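Is 813 engine hours too low for a 23-year-old motor yacht?

Asked in Buying and Selling > Motor boats
3 answers

We have found The Boat. I know you're supposed to keep a cool head and I had every intention of doing so, but then I stepped down into the wheelhouse and that was that.

She's called Clonenico, a twin-engine displacement motor yacht built by Kleinschmidt, 23 years old, and she's lying ashore at Drurkar. Two cabins, a proper galley you can cook in, side decks wide enough that my wife (who is not keen on edges) walked all the way round without holding on. One family has owned her since new. The paperwork fills two box files and I've been allowed to bring one of them home, so you can guess what I did last night until far too late.

What's puzzling me is the hours. The meters show 813 on both engines. For that age it seems tiny, and the broker is very pleased about it, and mentions it whenever I stop talking. But a friend at our sailing club pulled a face when I told him and said he'd sooner have one with three times as many. I've come from sailing boats where the engine was a small lump under the steps that we used for getting in and out of the harbour, so I don't have a feel for this at all.

The service invoices are regular for the first half of her life and then get patchy. There's a gap of several seasons where I can find storage bills and insurance but nothing for oil or filters. She was launched last summer and used a bit, then lifted again in October. Tanks hold 700 litres between them and the broker says they're nearly full. Diesel, shaft drive, exhausts out through the transom.

So: are low hours good, bad, or does it depend? And if it depends, what should I be asking for before I hand over a deposit? We'd be using her for coastal cruising, a fortnight here and there, and then we'd like to go a good deal further once I retire. I'm very happy to get my hands dirty but I'd like to know what I'm letting myself in for.

Best answer, by Hamish Chisholm

Oh, lovely boats, those! I've had a smaller one from the same yard for years and I still look back at her when I walk up the pontoon. Well done for keeping enough of your wits to ask.

It does depend, and your friend has a point. Marine diesels of this type like being run warm and worked reasonably hard. What wears them out early is starting cold, pottering to the fuel berth, and being switched off again, or sitting for years with old oil and salt water in them. Your 813 hours could be a lot of decent long passages in the first ten years followed by a rest, or it could be hundreds of little trips of twenty minutes. Those are two very different engines with the same number on the dial. The box files will tell you which one you've got, so keep reading. Look for visitors' berth receipts, fuel bills, anything with a place name on it. If the family had a logbook, ask for it nicely. People are often glad that somebody wants to see it.

The seasons with no service bills are what I'd chase first. Don't assume the worst, because plenty of owners do their own oil and filters and never keep the receipt. Ask the seller directly, in writing, through the broker: was she afloat in those years, were the engines run, and who laid them up? A good lay-up (fresh oil, fresh water flushed through, antifreeze in the raw water side, impellers out) can leave an engine in very nice order. A boat just left on her mooring is another matter. 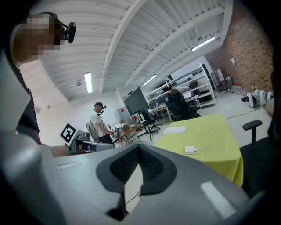

Dark mesh panel, with the thin black cable below it

Then get an engine survey as well as a hull survey. They're separate jobs and usually separate people. The hull surveyor will look at the engines, say they appear clean, and tell you to consult an engineer, and you'll have paid for that sentence. Find an engineer who knows the make and ask for the following.

A start from stone cold. Turn up early, put your hand on the block yourself before anyone touches a key. Some smoke on a cold start is normal and should clear. Blue that hangs about or white that never goes away needs explaining.

A proper sea trial, with both engines up to full rated revs for several minutes. If one won't get there, it might be nothing more than a dirty prop or it might be something expensive, and you want to find out while she still belongs to someone else. Watch the temperatures the whole time and compare one side with the other. Having two engines is wonderful for this, as each is a yardstick for the other!

Oil samples from both engines and both gearboxes, sent off to a lab. They're cheap. Ask when the oil was last changed, though, as brand new oil tells you next to nothing.

Heat exchangers, aftercoolers if fitted, and exhaust elbows. On a boat of this age with low use these are where the money hides. They corrode from the inside whether the boat moves or not, and hours have no bearing on it. If there's no bill in the box file for taking the coolers apart, assume it hasn't been done and talk about price accordingly. Same for hoses, engine mounts and the shaft seals. Rubber goes by the calendar.

And the fuel. Nearly full tanks sounds like a present, but 700 litres that has been aboard for years may be a problem you have to pay to take away. Ask for a sample from the bottom of each tank in a clean glass jar and let it stand. If there's water or black slime in it, get the tanks opened and cleaned before you go anywhere. The first bit of rough weather stirs it all up and into the filters, always just off a headland. I changed two filters lying on my stomach in a nasty cross sea in my first season and I've been a bore about clean fuel ever since.

If all of that comes back well, buy her and use her! The best thing you can do for those engines is take them on the sort of cruise you're describing. Give them a good hour at cruising revs each time out, change the oil before winter and not after, and they should see you well into retirement. Please come back and tell us how the sea trial goes, I'm properly excited for you.

Comments

Clear and very useful, thank you. I've found a run of harbour receipts from her first few summers and they went miles, so that's cheering. Will ask about the gap tomorrow. — original poster

Marvellous. Check whether the receipts get closer to home as they go on, that's often the pattern when children grow up. — Hamish Chisholm

Answer by PilotSaloon

Agree with nearly all of the above. One thing to add is to check that the hour meters are telling the truth. I don't mean anybody's been fiddling, but the meters themselves pack up, and instrument panels get replaced. Both reading exactly the same is perfectly possible on a twin, but I'd still look for hours written on old service invoices and see if they climb in a sensible way. If there's an invoice from years back with a bigger number on it you have your answer.

Also ask about the generator if she has one. Everyone checks the main engines and forgets the poor generator in its box, and it may well have done more hours than both of them put together. Ours had! We replaced the lot with a Plultenex charger and a bigger battery bank and hardly miss it, although we don't have air conditioning or an electric oven, so don't take that as advice for your boat.

On the deposit, make sure the contract says it comes back to you if the survey or the sea trial turns up something serious, and that it spells out who pays for the lift in and out at Drurkar. With a boat already ashore, you'll want the hull looked at first and then a launch for the trial, and it's easy for both sides to think the other is paying for the crane.

Enjoy it. First motor boat after sailing is a revelation, you'll be dry and you'll have a door.

Comments

The door did it for me too. — original poster

Is the surveyor's damp meter worth anything straight after lifting? We were told to let ours dry first. — Wickerfender

Better after a few weeks ashore, yes. Lifted in October she should be fine by now. — PilotSaloon

Answer by tidal_tom

low hours = good, why would you want more wear?? had mine with hardly anything on the clock and it's been great. just change the impellers and go

Comments

Impellers, certainly! But do have the coolers off as well, Tom, if you haven't. — Hamish Chisholm

might do that at easter — tidal_tom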